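Notebook - tabletop cell, Skernunton workshop
December 4, 2024

Purpose of today: go through our own house rules for the tabletop cell one by one, and see which of them a person can really follow with the arm on and the work going. The rules were written for the Moreira cell, which is bigger and has a fence. Many sentences were copied without much thinking. I want a cleaned version before January, when the Femuvcombe group starts to use the same text.

Rule numbers below are from the old sheet (form 706). I keep the old numbers so that we can compare later.

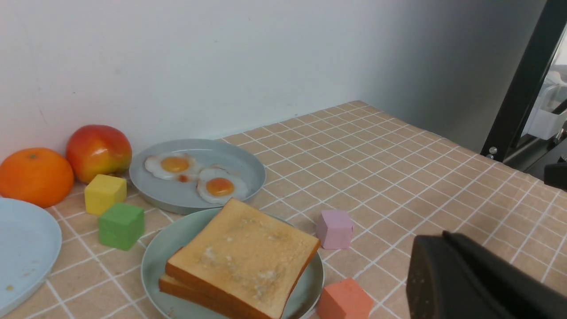 Notebook kept by: the cell safety and methods technician, Skernunton

Rule 1. "The work surface shall be free of all objects not belonging to the task." I agree with the idea but the sentence does not help. For the breakfast set the objects of the task are plates, toast, fried eggs, the orange, the apple and also the foam cubes. A new colleague would take away the cubes, as they do not look like breakfast. Proposal: each task has its own object list, kept in the folder with the task sheet, and the surface is compared with the list before the motors are enabled. If something is on the table and not on the list, it goes off. If something is on the list and not on the table, we do not start.

Rule 2. "Objects shall be placed in their marked positions." We have no marked positions. The covering has the square pattern with light lines and people use the squares to say where a thing is, for example two squares from the wall. This works well enough between two persons who stand at the same side, and badly in all other cases. I suggest we agree one corner as the origin and write it on the task sheet. I choose the corner at the back left, seen from the operator. To be discussed.

Rule 3. "No object shall be nearer than the safe margin to the edge." Which margin? The old sheet does not say, the Moreira sheet says 100 mm. I propose to take 100 mm also here. For plates, measure from the rim and not from the middle. Last month I measured from the middle myself and was wrong by half a plate.

Rule 4. "Only real or approved model food." Change to: model food only. Real food leaves grease on the fingers and then the grip values are worth nothing. The model eggs and toast should be wiped before a session, with a dry cloth. No cleaning spray on the foam, it makes the foam sticky after some weeks.

Rule 5. Stacked objects. There was no rule at all. With the two slices lying one on the other, the upper one is the pick and the lower one must stay where it is. If both come up together, it is written as a failed pick, also when the upper slice later arrives on the correct plate. I found that we did not all count this the same way. From now on: two slices up is a fail, full stop.

Rule 6. Same for the eggs. They overlap on the plate and the white of one can lie over the other. The sheet should say that an egg which is dragged over the rim by its neighbour is a fail of the neighbour's pick. One egg per lift.

Break here to go down for the Zekov delivery. Box 619 is in the cupboard, box 26 was not with it. I have written to them.

Continuing with the rules for people and for the second arm.
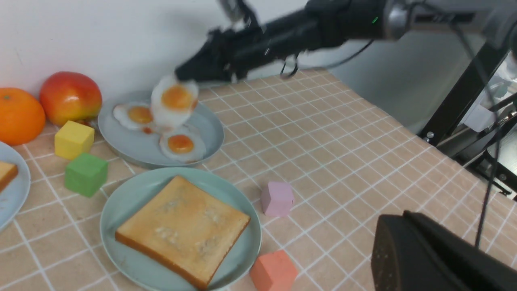
Entry continued by the same hand (cell safety and methods technician)

Rule 7. "Hands shall remain outside of the cell during motion." Keep, word for word. I would only add that it is also valid when a block falls over or an egg slides. The temptation is to reach in quickly and put it back. First hold, then wait until both arms are at rest, then reach.

Rule 8. Two arms over one table. The old text speaks of "the robot" everywhere and this is dangerous, because a reader can understand that one stop is enough. Write "both arms" in each place. While one arm has an egg lifted over the grey plate, the other arm keeps its position and does not start its own approach. Only one gripper is allowed over a plate at a time. It costs us some seconds per cycle and I accept this.

Rule 9. Speed. The arm should be slow from the moment the fingers are near the object until the object is clear of its neighbours. After this it can go at normal speed. In the old sheet the slow part ends when the fingers close, and I think this is too early for the eggs, where another one lies partly behind.

Rule 10. Cables. "Cables shall be secured." A cable which hangs from the arm must have enough length for the full reach, and must not be able to catch on the post or on the rails beside the table. Check by hand with power off, moving the arm slowly to its far positions - left side, right side, fully up. Look also at the small loop below the arm. If the loop can touch an object on the table, make it shorter with a tie. I would put this check at the beginning of each day and not each week as now.

Rule 11. Posts and bolts. Look at the visible bolt at the foot of the post, turn by hand, if one moves then no session. Nothing to change.

Rule 12. Logging. Each session gets one line: task sheet, object list, who was at the stop button, fails with the reason in a few words. "Bad grip" is not a reason. "Fingers closed on the crust only" is a reason.

Open points:
- origin corner, back left or front left (ask Femuvcombe what they use)
- is 100 mm too much for the narrow side of our table? With all the plates on it we may not have the place
- second stop button on the wall side, price not known
- rule 8, what does the waiting arm do if the hold is longer than its time limit? At the moment it goes home by itself, and I do not like that it moves without a command
- translate the short version for the door

Next: type the new sheet with old and new numbers side by side, then try it for one full session with somebody who has not read the old one.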